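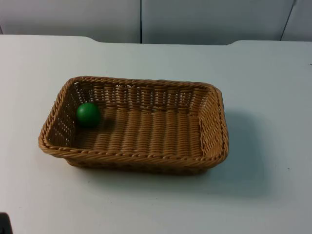 Shoshana Esposito wrote to us that she had ordered label rolls from three shops before, and each time the core was too wide for her printer. We receive many letters like this, and they explain quite well why Zetlow exists.

## About Zetlow

We sell thermal labels and receipt paper for small offices and stores. Our list has 485 items today. We started with 15, all for one model of desk printer, and we packed them in the evenings after our other jobs.

Every roll is described by its width, core size and length in feet. Please compare these numbers with your old roll before you order. If you are not sure, send us the model name of the printer and we will check it for you.

Orders of 70 dollars or more ship free. Our Matlala warehouse keeps nearly 280 items ready to ship, and the others need a few more days. Unopened boxes can be returned at any time.

Last updated 10/23/22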